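Module 3: Interior Colour and Light
Handout 2 – Warm hues on large surfaces
Issued 8/4/19

1. Terms
Hue is the family a colour belongs to. Value is how light or dark it is. Chroma is its strength. A paint chart usually mixes all of these, so two chips that sit side by side may differ in more than one respect. Write each down separately.

2. Value and orientation
A single paint does not give a single colour in a room. Each wall takes light at its own angle, and the value moves with it. In the Makhubela reading room, surveyed in November, the window wall read two steps darker than the wall opposite, although both came from the same tin. Students often record this as a change of hue. Check against the grey scale first.

3. Reflection between walls
Strong warm colours pass light to one another. Near an inside corner the chroma rises, and a pale ceiling will pick up a tint. The effect falls away quickly with distance – take readings at 12 cm and again at 18 cm from the corner.

4. Earth colours
Terracotta, red ochre and burnt sienna keep their hue fairly well in shade but drop in value, tending towards brown and maroon.

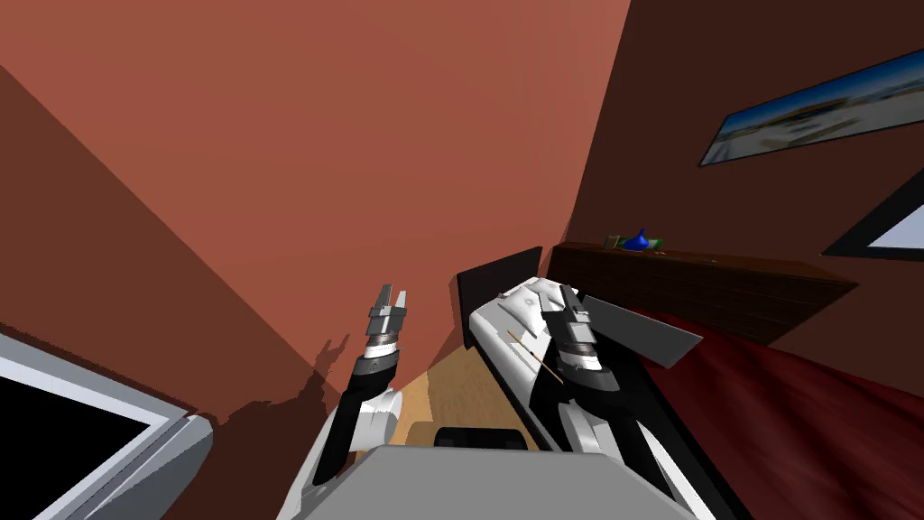

For the room shown, work out the value of each wall before choosing a trim colour. The trim should differ from the darkest wall by at least 3 steps. Gloss paint is left out of this exercise; it is covered under Geselell in the next handout.

5. Reading
Jikach course reader, section 12. Bring the completed value table to the seminar.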